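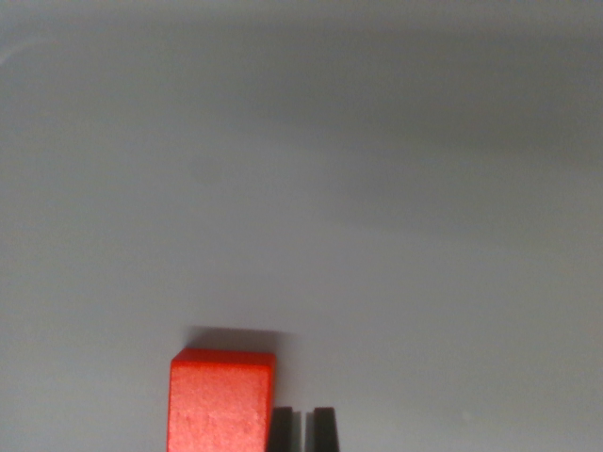 A red test block beside the open gripper fingers on the cell at Korley.

The fault at Korley first looked like a bad batch of blocks. The arm would come down, close its fingers on nothing and carry that nothing to the tray.

"It was missing to the same side every time," says the engineer who looks after the cell. "If it had been random I would have blamed the lighting. Same side means something has moved."

Korley runs pick tests for Ludeo, a maker of toy blocks. The job that failed was a set of 426 picks, left to run with the door locked. The log showed 348 good ones. After that the arm missed and kept going until the set was finished.

The engineer's first guess was the camera bracket, and it was wrong. The bracket was tight. The fingers had been changed in April for a pair from Kivard, and one of the 2 screws on the adapter plate had backed out.

"You could turn it by hand. The whole gripper had shifted 5 millimeters. The software had no idea." 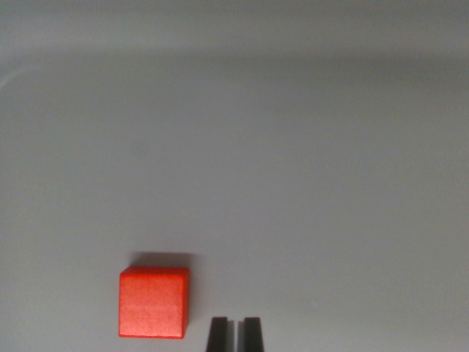

What bothers the engineer more is that the arm did not stop. The gripper reports when it closes on nothing, but that signal had been turned off during setup and left off.

"An empty close should be a fault. With a block it costs you an afternoon. With a heavier part and somebody reaching in, it's a different conversation."

The signal is back on, and the cell now halts after a single miss. The screws have thread locker on them and a paint line across the heads. Checking the line is on the morning sheet, above the air pressure.

The full set is due to be run again on Sat 14 December, this time with a person at the stop button.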